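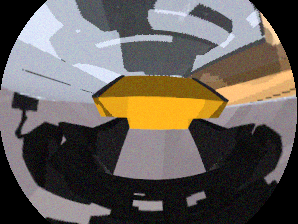
Computer rendering: a yellow-orange object with a darker upper face.

Netden's history walk gets four new stops

14/09/2022

I've walked past the old tannery on Gebreyes Street most of my life and never knew it had 146 people on the payroll at one point. Now I do, thanks to one of the four new panels the town put up along the history walk (finally!).

Dzintra Baranauskienė wrote the texts, and she spent most of August in the parish records checking names. My favorite panel is the one at the mill bridge, all about the flood and the families who moved uphill afterward. I read it twice and missed my bus.

Bình Tạ drew the new route map, and you can pick one up free at the library. They printed 1322 of them, so there should be plenty, but the last batch went fast. The whole loop took me a little over an hour, with a coffee stop.

The panel by the train station is still missing its German text. Bình tells me the replacement is at the printer and should go up before the fall market. Guided walks start Saturday at 10 a.m. from the library steps, no sign-up needed.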